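December 12, 2023
Bench notes, fruit and bag setup

Kasun wants the strawberry panels kept. I'm writing down my doubts now so I can point to them later. The print is busy: big red berries, small pink ones, daisies, all on pale pink, and our props are toy fruit. Putting a red toy strawberry in front of a wall of red strawberries seems like asking for trouble. His answer is that real kitchens have ugly wallpaper too. Fine, but I have never been in one that looked like this.

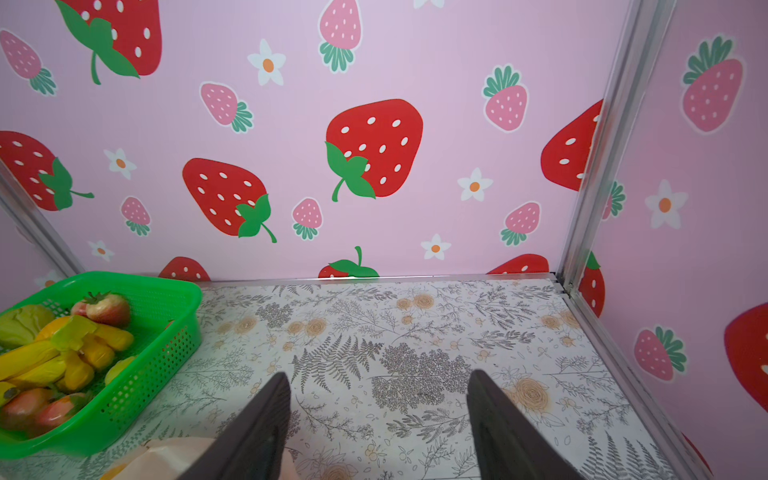 The Drolleo catalog calls these panels "wipe clean." I'd like to see that tested with something worse than a dry cloth. The sheet claims 2,000 wipes, and I don't believe a number that round. Tharushi says Inex stocks a plain gray set that fits the same aluminum posts. She put it on the wish list under the Dissanayake order, where things tend to stay. Asked her to get a price anyway.

The floor is its own argument. Somebody liked the pink, somebody else liked the gray botanical drawings, and we ended up with both. I can live with the drawings.

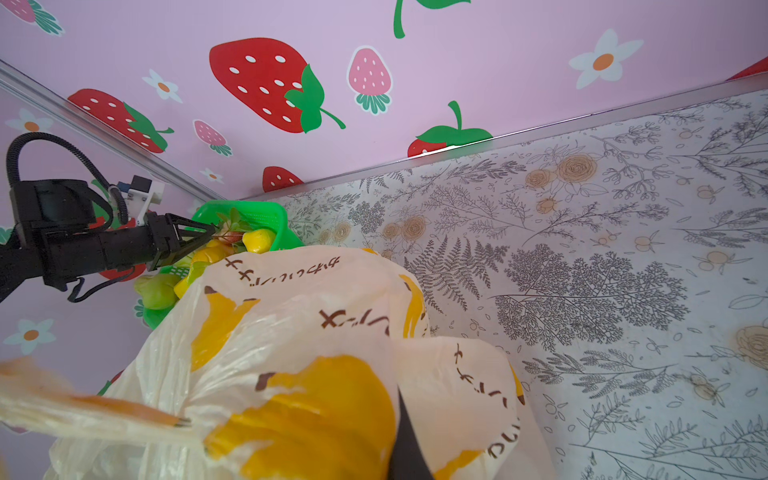 Green basket by the corner, botanical print to the right of it.

On the basket: I still think it's the wrong one. Bright green is easy to pick out against pink, no complaint there, but the toy fruit has green in it as well, so we fixed one color problem and bought another. The mesh rim also worries me. Stems and leaf tips look like just the kind of thing to catch in it. Kasun says they don't. He may be right. I'd like it written down somewhere other than in his head.
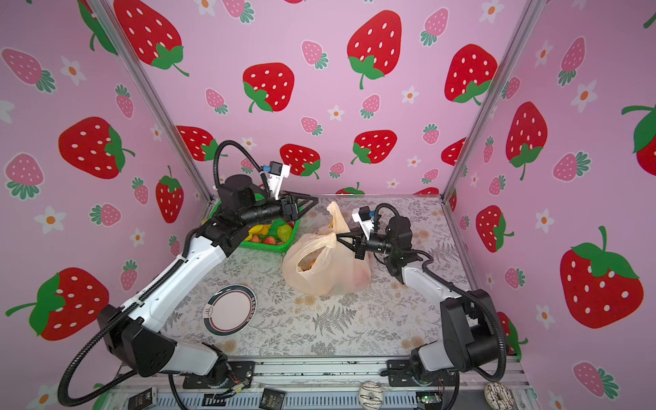

Then the bag. Knotting the handles makes them easier to find, I'll give Tharushi that, but who carries fruit home and unties a knot every time? If the point is ordinary unpacking, leave the handles loose. If the point is the knot, say so on the sheet. Right now the sheet says "bag, fruit, basket" and nothing else.

To do:
Price on the gray panels (Tharushi)
Try a white basket with a solid rim
Decide on the knot, and put it on the sheet
Ask Kasun where the 49 on his prop list comes from. Pieces? Grams? Page number?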